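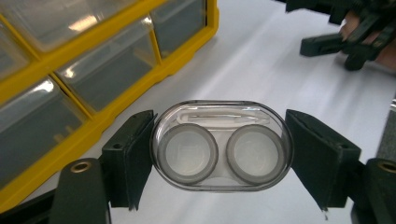
The Case Against Clear Plastic

Océane Simard has spent most of April losing arguments with a contact lens case. It is see-through, it has tiny tweezers inside, and as far as her depth software is concerned it is mostly a rumor.

Simard writes perception code at Ruvora, where a program called Billodia decides what a gripper should close on and where. Give it a coffee mug and it is insufferably confident. Give it clear plastic on a white table and it finds two gray rings, a pair of white tweezers, and no case. For a while it proposed grasping the tweezers through the lid.

The drawer organizer is worse. Some of the smoky drawer fronts throw back bright patches of light, and Billodia, ever the optimist, reported the glare as objects. It once planned a very elegant path to a reflection.

Her fix was to stop asking for depth and start asking for edges. The new model learns from 4,000 demonstrations done with hand-held grippers, of which 217 had to be thrown out after a clock mismatch put the fingers 8 frames ahead of the video.

Mackenzie Sutherland, who owns the planner and its complaints inbox, is cautiously pleased. "It now knows the case is there," she says. "It has opinions about which end is the front."

They retrain on Wednesday.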